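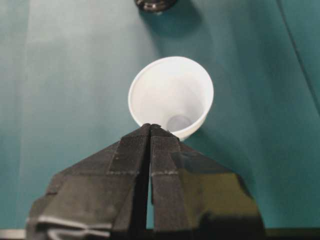
Ticket 16 - Cup pick misses to the near side
Project: Sindum (tabletop arm, shared workshop build)
Opened: Saturday, July 10, 2021
Status: Open, then Fixed, then Reopened, now Fixed for real
Parts involved: gripper fingers, wrist camera mount, Trironach controller board, Prurora motion script

What's wrong

Sindum goes down for a cup and closes too close to itself. The fingertips end up at the near rim or just short of it. On a good try it pinches the edge and lifts. On a bad try it closes on air and then carries nothing, very proudly, all the way to the drop spot.

Everything else on this arm is working better than I ever hoped, so I really want to get this one nailed down! The new finger covers are great, by the way. Way more bite than the bare plastic we had in March.

What I expected

Tips open, one on each side of the cup wall, down, close, lift. Same as in the dry run with the block.

Setup

Light plastic cup, teal cover on the bench, wrist camera on. Script is the Prurora pick routine with the default approach height. Homed before each batch.

Log

First batch. Six picks, cup in the same place each time. Two good, the rest short. The misses are all in the same direction, toward the base, which made me happy because it smells like an offset and I can fix an offset. Random misses would have been a much longer weekend.

Checked the finger screws. Tight. Checked the wrist clamp. Also tight. Wiggled everything by hand and found a little play in the elbow, but it's the same play we've always had and it never bothered the block picks.

Moved the cup farther out and tried again. The miss got bigger. Moved it in close, the miss got smaller. So it grows with reach. Crossed out "bad tool offset" in the notebook and wrote "angle?" next to it.

Went looking for the angle. The camera mount is the printed one from the Baláž files, and it has a slotted hole so you can tilt the camera up or down. I had the tilt set in the script at the old value. When the finger covers went on I took the mount off to get at the screws and put it back by eye. So there it is. The script thinks the camera is looking somewhere it isn't.

Ran the calibration card, new tilt saved. It came out 5 degrees different from the old number! That's huge. I'm amazed it was picking up anything.

Second batch. All six good. Closed the ticket, did a small dance, went for a sandwich.

Reopened

Came back, powered up, and the first pick was short again. Not as bad as before, but short.

Spent a while blaming the calibration. Ran the card again and got the same number, so the camera was fine. Then I noticed the arm was homing with the elbow a hair lower than it had been before lunch. The Trironach board keeps its joint zero points in memory only until you tell it to save, and I had never sent the save command after redoing the zeros this morning. Power off, zeros gone, old ones back.

Redid the zeros, sent save, power cycled, checked that they stuck. They stuck.

Third batch. Some 16 picks this time, with the cup moved around between them, near and far. All of them closed on the wall of the cup and lifted.

Fix, for anyone else using this arm

1. If the camera mount has been off for any reason, run the calibration card before picking anything.
2. After setting joint zeros, send save. Power cycle and read them back.
3. Put a paint mark across the camera slot and the bracket. I used the silver pen from the drawer.

Still to do

Add a warning at startup if the zeros in use don't match the last set in the log. Should be a short one, I'll open it as a separate ticket.

Try a softer close. The grip is strong enough now that I'd like to turn the current down a notch and see if it still holds with the new covers.

Elbow play. It can wait, but I've got a spare bearing and I'm itching to try it - if you have the arm booked next weekend, write it on the board and I'll work around you.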